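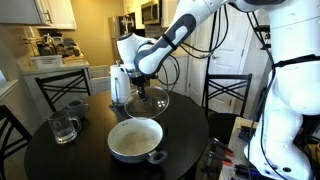
Foro Zondenero > Cocina > Arroces y guisos

Tema: ¿Tapar o no tapar el arroz?

marisol_talebi
Buenas tardes a todos. Llevo 20 años haciendo el arroz como lo hacía mi madre, destapado hasta el final, y ahora mi nuera me dice que lo tape desde que rompe a hervir. Lo probé el domingo pasado no, el otro, y me quedó blandito, pero los nietos repitieron... ¿Vosotros cómo lo hacéis?

Plindale
¡Hola, Marisol! Para arroz blanco, tapado siempre, fuego bajito y 13 minutos sin levantar la tapa, por mucha curiosidad que dé. Luego otro ratito de reposo. Eso sí, en paella ni se me ocurre.

abuelo_mirham
Con todo el cariño, Plindale, 13 minutos es poquísimo. Con el agua dura de mi pueblo se queda entero por dentro. Yo le doy 20 y tan contentos.

severine_texier
Os leo desde julio y por fin me animo (perdonad mi español, que soy francesa). Yo uso tapa de cristal, así miro sin abrir.
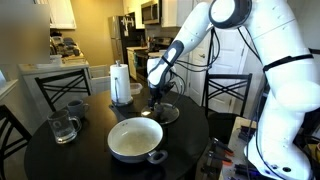
Sartén de fondo claro y tapa de cristal con asa oscura.

abuelo_mirham
Bienvenida, Séverine, escribes estupendamente. Pero a mí el cristal se me empaña y no veo nada, hija.

marisol_talebi
Gracias, sois un encanto. Probaré los 13 minutos con 2 tazas de agua por una de arroz y os cuento.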